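Can any machine tidy a desk yet?

Last updated: May

I run a small mail order business from two rooms and I'm fed up with clearing desks. By the end of the afternoon they are covered in packets, samples, empty boxes, bags and whatever people had with their lunch. We already have a robot vacuum and it does a decent job on the floor. Is there anything I can buy that does the same for the top of a desk? I don't need it to be quick. It could run from 7 in the evening until the morning for all I care. I could spend 400 pounds, maybe 500 if it really worked. I have seen videos of robot arms folding towels, so I assumed this would be easy by now.

Ultura

Short answer, no. Not for 500 pounds and not for ten times that. Get some trays and make everyone clear their own desk before they go home.

Zudska

I agree with the answer above on price, but I'll try to explain why, as I used to look after packing machinery and people often ask me this.

Your vacuum copes because a floor is flat and it only has one decision to make, which is where to go next. It never picks anything up. A desk needs a machine that can do three separate jobs: see what each thing is, get hold of it, and know where it belongs. The first has come on a lot. The second is all right if the objects are firm and of a sensible size. The third is still mostly down to you.

On our line we had an arm that moved cartons from a belt to a pallet. It was very good at it and hardly ever dropped one. But every carton was the same size and arrived the same way round. When we had a run of 101 mixed cartons for one customer, we switched the arm off and did them by hand.

Desks are mixed all the time. Take one with a mouse and a mouse mat on it, a clear plastic bag, a cardboard box, a purple retail pack and a few small packets partly on top of each other.
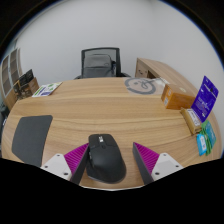
The mouse is the easy part. It is hard and two fingers can close on the sides of it. The cardboard box is fine too if it isn't too wide for the gripper. Thin packets lying flat are much worse, as there is very little edge to get hold of, and if they overlap you may lift two or push the lot onto the floor. Clear plastic is awkward for cameras, and it changes shape when you touch it.

Then there is the question of what is rubbish. A crinkled bag might be waste or it might be tomorrow's order. Your staff know which and a machine would have to be told.

If you want to spend the money, buy shallow bins for each kind of stock and a label printer. I would look at robots again in 3 years.

Baloyi

We had a trial of an arm at work for sorting returns. It managed boxes and bottles but someone had to stand by it for anything in a bag, so it didn't save us any hours. It was also slow, though you say you don't mind that. One thing to add to the above is that you would need to fence it off or have a type that is safe near people, and in two rooms you probably haven't got the space.

Flenora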